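Home | Grippers | Arms | Controllers | Trial Kits | Support
Last updated: March

Sekell Two-Finger Gripper Trial Kit

Choosing a gripper from a spec sheet is a bit like choosing shoes from a drawing of a foot. We have been helping small labs and workshops with this for years, and the ones who end up happy nearly always spent time trying things out first. So we put together a trial kit that lets you do just that, both on your own bench and in simulation, before you commit to anything.

The kit comes with 3 sets of fingers: a flat pair, a pair with a shallow groove, and a soft-padded pair we call the Pustwood set (after the street where our first workshop was). All of them fit the same wrist plate and swap with a single hex key, which is in the box, along with a spare, as those keys do love to roll under things. The cable is 800 millimeters long, enough to run down the last few links of most tabletop arms with a little slack for the wrist to turn.

You also get our household simulation pack, and I have to say it's my favorite part! It has 463 everyday objects you can drop onto a table and try to pick up, and the layouts are messy on purpose. A gripper that does nicely with one box in the middle of a clean surface can have a hard time once there are neighbors to bump into. Start with something that has a narrow place to grab, then work your way up to round things and flat things.
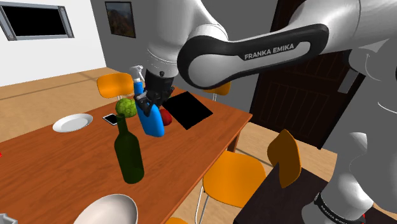
Pramila Pant wrote to us after her month with the kit to say that the grooved fingers were the ones she kept, but that she wished the guide had told her sooner to lower the closing force for thin plastic. She also found that coming straight down on a bottle neck worked better for her than reaching in from the side, where the wrist kept meeting whatever stood next to it. Fair point on the force, Pramila - it's now on the first page of the guide.

If you are comparing our fingers with another brand's, please do run them over the same set of objects, in the same order, with the same arm speed. The pack can save a layout and bring it back exactly as it was, so each gripper gets the same chance. The comparison sheet has room for 500 tries, and you can add your own notes beside each one.

The kit works with our own Shukla controller right out of the box. For other controllers there is a small adapter and a setup page, and if you get stuck you are welcome to write or call. Somebody at the Mullville shop picks up until 5 in the afternoon, and we'd much sooner talk it through with you than have you send the whole thing back over one stubborn setting.

Trial kits go out for a month at a time. If you'd like longer, just ask before the month is up - we can usually manage it when no one is waiting for yours. Return postage is on us, and the finger set you like best can stay with you when you order a gripper.

12 shares | 4 comments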